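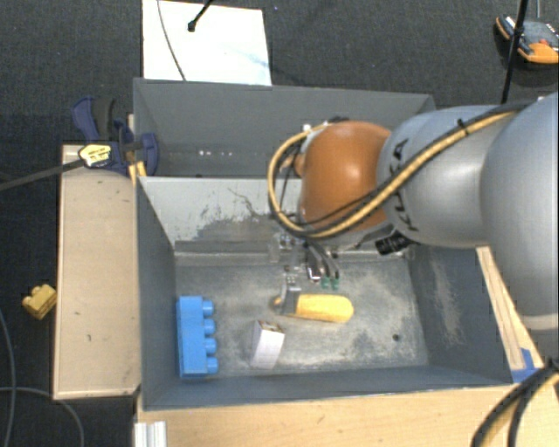

Minutes taken by the Secretary, Oncombe Toy and Household Exchange
April

1. Sorting of small items. The meeting noted that the front grey bin still held mixed goods, among them a blue building block with four studs, a small white box and a long yellow item. It was agreed that blocks be kept apart from boxed goods.

2. Condition of bins. The metal floor of the front bin was reported as scratched and scuffed. Replacement was deferred. A quotation of £575 from Sturketti was received.

3. Storage. The Zisis shelving will be cleared within 30 days. Boxed goods go to shelf 2.

4. Minutes of the previous meeting were approved with one correction to item 3.

The meeting closed after 90 minutes.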